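Protokoll der Störungsrunde, Projekt Palix, Juli
Ort: Besprechungsraum in Getberg, Kudska per Telefon zugeschaltet
Beginn: 9:25 Uhr
Protokoll: Etenesh Alemneh (also ich, schon wieder)

TOP 1: Was ist passiert?

Ich fange gleich mit dem Unangenehmen an. In der Simulation hat der Arm beim Einräumen in die Schublade den Halt am Gegenstand verloren und ist trotzdem seine Bahn zu Ende gefahren, mit geschlossenem Greifer und voller Geschwindigkeit. Im Protokoll der Steuerung stand bei jedem dieser Läufe »erfolgreich abgelegt«. Von 1078 Läufen der Nachtserie waren 55 so markiert, obwohl in der Schublade gar nichts lag. Gemerkt haben wir das erst, als ich mir beim Kaffee ein paar Endzustände angeschaut habe – reiner Zufall, muss ich leider so ins Protokoll schreiben.

Kudska wollte wissen, ob das am echten Arm auch passieren kann. Ja, kann es. Die Griffprüfung ist dort dieselbe, und genau deshalb sitzen wir ja heute zusammen.

TOP 2: Ursache, soweit bekannt

Die Griffprüfung fragt den Greifer genau einmal ab, direkt nach dem Schließen. Rutscht das Teil danach weg, merkt die Steuerung nichts davon. Besonders schlimm ist es bei durchsichtigen und glatten Sachen, da liegt schon die Schätzung der Lage daneben und der Griff sitzt schief. Die Kollegen von Texier vermuten zusätzlich einen Fehler in den Reibungswerten, die sie uns mit dem letzten Paket geliefert haben. Darüber haben wir ziemlich lange diskutiert (länger, als ich mitschreiben konnte!) und uns darauf geeinigt, beides getrennt zu prüfen.

Offen blieb, warum der Kollisionswächter in 7 Läufen nicht angeschlagen hat, als der leere Greifer gegen die Schubladenfront gefahren ist. Mein Verdacht: Die Front gilt während des Ablegens als »erlaubter Kontakt« und wird danach nicht wieder scharf geschaltet. Ist aber nur ein Verdacht, belegt habe ich ihn noch nicht.

TOP 3: Beschlüsse

Der echte Arm in Getberg bleibt bis auf Weiteres im Einrichtbetrieb, reduzierte Geschwindigkeit, immer mit Zustimmtaster. Keine Nachtläufe an der Hardware, auch keine kurzen.
Die Griffprüfung läuft künftig während der ganzen Bewegung mit. Bei Verlust hält der Arm an und meldet den Fehler. Das baue ich ein.
Texier schickt die alten Reibungswerte noch einmal zum Vergleich.
Kudska schaut sich die Ausnahmeliste des Kollisionswächters an.
Die betroffenen Läufe fliegen aus der Auswertung, die Rohdaten bleiben liegen.

TOP 4: Sonstiges

Der Wunsch nach einem zweiten Not-Halt an der Türseite kam wieder auf. Ich bin sehr dafür und habe das auch laut gesagt, das Angebot hole ich ein. Die Vorlage für die Störungsmeldung ist übrigens umgezogen, sie liegt jetzt im Palix-Ordner unter »Sicherheit«. Bitte nicht mehr die alte nehmen!

Ende: 10:55 Uhr

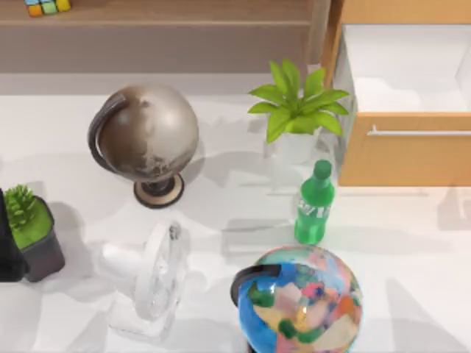

Wann darf der echte Arm wieder im Automatikbetrieb laufen?

Erst wenn die mitlaufende Griffprüfung eingebaut ist, Kudska die Ausnahmeliste durchgesehen hat und eine neue Nachtserie in der Simulation ohne falsche Erfolgsmeldung durchgelaufen ist. Bis dahin gilt der Einrichtbetrieb aus TOP 3.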